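Fisheye Gripper Camera, Second Rebuild

March 26, 2020

The handheld gripper came back to my bench again, and I have spent the past week going through it properly. The last set of notes I wrote on this tool was in October and left out half of what I needed, so these are longer.

The tool is a plain two-finger gripper with a pistol grip and a wide fisheye camera on a bracket above the fingers. A person carries it and works it by hand. The same fingers and the same camera bracket fit the arm in the Dallero cell, so anything recorded by hand lines up with what the arm sees later. That only holds if the camera sits in the same place every time, and keeping it there is most of the maintenance.

Bracket first. It is held by four M3 screws into heat-set inserts in a printed body. Two of the inserts had started to turn. I pulled both, cleaned out the holes, and set new ones with the iron at a lower temperature than I used last time. The old ones had gone in too hot and the plastic around them had slumped. Let the part cool completely before you put a screw in. I checked the face with a straightedge afterward and had to take a little off one corner with a flat file.

The screws get medium threadlocker, a very small amount, on the screw and never in the hole. It attacks some plastics. I wipe off whatever squeezes out.

Next the fingers. The pads are molded rubber from Davstead and they wear on the leading edge, where they touch the table. I had been swapping them when they looked bad. I now swap them every 400 hours of use, which is easier to keep track of, and I write the date on the back of the pad with a paint pen. Clean the finger with alcohol, wait for it to dry, then glue. Clamp with the trigger held closed on a folded cloth. A bare clamp leaves a dent in the rubber that takes days to come out.

The trigger linkage had play in it. With the fingers closed I could move the trigger 2 mm before anything happened at the tips. The cause was the lower pivot, where a steel pin runs directly in the printed part and had worn the hole oval. I drilled it out and pressed in a flanged bronze bushing from the Baudry box of odds and ends. The play is now too small for me to measure with calipers. The upper pivot is the same design and will go the same way, but I left it alone because it was still tight and I only had one bushing of that size.

Cable. This is the part that fails most. It leaves the back of the camera, turns down sharply, and runs along the grip, and every time the wrist rolls the connector takes the load. I printed a small saddle that holds the cable just behind the connector and lets it make a wider loop before it reaches the grip. One zip tie, snug, tail cut flush so it doesn't scratch anybody. I put six of the saddles in the spares drawer, labeled.

Lens. Blow the dust off before touching it. A fisheye element sticks out past its housing and picks up every fingerprint in the building. One drop of cleaner on the tissue, wipe from the center outward, new tissue for the second pass. Look at it under a lamp from the side. I leave the black ring around the image circle alone. It is the edge of the lens coverage on the sensor and no amount of adjustment will get rid of it.

Then focus and exposure. Focus is a threaded barrel with a lock ring, and the lock ring moves the barrel slightly when you tighten it, so go past the mark by a hair and let the ring pull it back. Exposure I lock at a shutter speed of 1/400 and let the gain move. Slower than that and anything close to the fingers smears when the hand turns. The price is that windows and white surfaces come out very bright on a sunny day. I can live with that, though the people at Imance who use the recordings would like it otherwise.

After all this comes the calibration board, held at a range of distances and tilts, then the offset between the camera and the fingertips. I redo both any time the bracket has been off, even if it went back on with the same screws.

Last step is a short walk with the tool in hand, near a window, with something light-colored up close, and a look through the recording afterward. Still to do: the upper pivot, and a better cover for the cable connector.
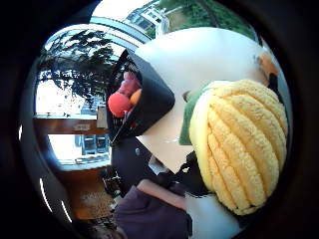

Gripper camera view, with daylight on the left and a yellow melon-bun shape close to the lens.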